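Second Life for Old Desktops: Report on the Closthorpe Computer Refurbishing Project
Student report, Applied Hardware unit

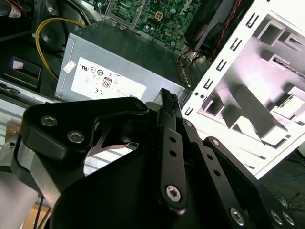 The project began in June, when our class received a number of old desktop computers from an office in Kerslake. The office was changing to laptops and did not want to throw the towers away. Our task was to find which ones could be used again, to repair them if the cost was small, and to write down what we learned. The budget for spare parts was 242 dollars for the whole class.

1. Choice of the part to study

Each group had to choose one component and become responsible for it. My group chose the power supply. In the beginning I was not very happy with this choice, as I wanted to work with the processors. Later I understood that the power supply decides many things for the rest of the computer, and that it is often forgotten by people who buy second-hand machines.

2. Reading the label

Before any test we read the label of the unit. It is usually a white rectangle full of small symbols, and in my first week I could not say what most of them are for. The UL mark is about safety testing and is common in North America. The CE mark is for the European market. The badge with the number 80 is about efficiency — the unit should turn at least 80 per cent of the power it takes from the wall into power for the computer, at the loads given in the test. The rest goes away as heat.

The letters on these labels are very small, and when the unit is mounted inside the case it is difficult to read them. We used a magnifying glass and a desk lamp from the side. For the outputs in watts and amperes it was sometimes necessary to take the unit out.

3. Method

We unplugged the computer, pressed the power button to empty the remaining charge, and waited 20 minutes before opening the side panel. We never opened the power supply itself. This rule was given to us by our supervisor, Elsie Dunstan, and it was repeated every Saturday.

After this we did the following steps:
Remove the dust with a soft brush.
Check the cables for cracks or brown colour.
Connect the unit to a tester and note the voltages.
Run the fan and listen for noise.

4. Results

Most of the units gave correct voltages. We rejected 2 because the 12 volt line was too low, and 3 had a noisy fan. For the replacement units we compared the prices of two shops, Zomance and Dreltside, and bought from the second one, whose delivery was cheaper.

5. Difficulties

The biggest difficulty was the cables. In a small case they cover everything, and my hands were often too big for the connectors near the drive bay. I also scratched one finger on the inside edge of a panel. The next group should wear thin gloves and should label each connector with tape before removing it.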